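Progress report to the Relside Fund, second period
Submitted 5/29/21 by Su-chen Shek, company manager, Rirwood Players

## Where the production stands

The grant covers our new staging of *The Winter's Tale*, cut to two hours and played by a cast of six. Lok-yiu Kwok is directing. The script was locked in the first week of this period, after Archana Shakya finished her cut of the sheepshearing scene. It loses most of the songs and keeps the bear.

All six parts are cast. Sze-wing Mok plays both Hermione and Perdita, so the statue scene needs a double for the last few lines. Lok-yiu has tried it with a veil and with the double facing upstage. The second version is the one we plan to use.

Acts one through three are blocked. Act four is blocked up to the entrance of Polixenes. Act five has been read but not staged, and it is the part of the schedule that worries us most.

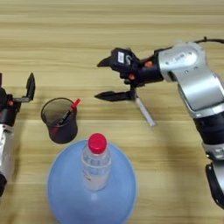
*Tabletop with cup, pen, blue dish and water bottle.*

## Venue

We have a signed agreement with the Aden Theater for the full run. The house seats 583, but the back row of the balcony has a blocked view of the stage left door, where Leontes makes two entrances. We will sell 565 seats a night and keep the rest off sale. The income forecast in our application used the full house, and a corrected sheet is attached.

The Aden's lighting board was replaced in December. Our designer, Lai-ching Wan, has to redo the cue list she built for the old one. She expects this to take two days and has not asked for an extra fee. 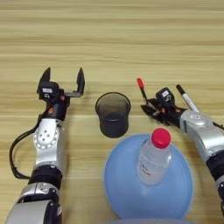 Costumes are behind. Meng Costume Hire can supply the Sicilia court clothes but not the Bohemia ones, and we are now making those ourselves. Fabric has been bought. The shepherd's coat and Autolycus's jacket are cut, and the rest is still on paper.

## Spending

Rehearsal room and actor fees are on budget. Costumes will go over, and we would like to move the unspent part of the travel line to cover it. Please let us know in writing if this is acceptable. We have not moved any money yet.

## Changes from the application

- School matinees go from two to 3, at the request of the schools.
- The talk after opening night is now before the show.
- The printed program will be a single folded sheet.

## Next period

Finish blocking act five, run the whole play without scripts, and complete the Bohemia costumes. Lok-yiu would like someone from the Fund to come to the first full run. I will send the date when the room is confirmed.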